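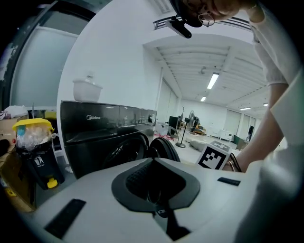 Notebook, laundry corner, Sunday, 4:10 pm

Washer first. I have now read the Gritier leaflet twice and can report that it recommends washing things. It does not say how much powder for a half load, so I am back to the scoop and a line I drew on it in marker. Two scoops left a film on the dark towels last time. One scoop today, 42 minutes, low spin.

Door stays open between loads from now on. The smell in March was the seal, and the seal was us. Wipe the fold at the bottom, where the lint goes to retire. Found 3 coins and a Movby name badge in there last week. The badge is very clean.

Please stop using the top of the machine as a shelf. I know it is flat. The white container can stay if the lid is on and someone takes it down before a spin cycle. I have written this before, see the page with the coffee ring.

Trash: yellow lid is for packaging only, and the bag gets changed when the lid stops closing by itself, which is sooner than most of us believe. Squashing it down with a foot is not changing it. Spare bags are in the Skuvum drawer, behind the tape.

Cardboard: break it down or put a name on it. Things left on top of a box count as trash after 2 weeks. I checked with Ngô about a pickup and they want more than 943 liters before they will send the van, so we will be flattening boxes for a while.

Still to do: descale, new marker for the scoop, find out which of the towels was originally white.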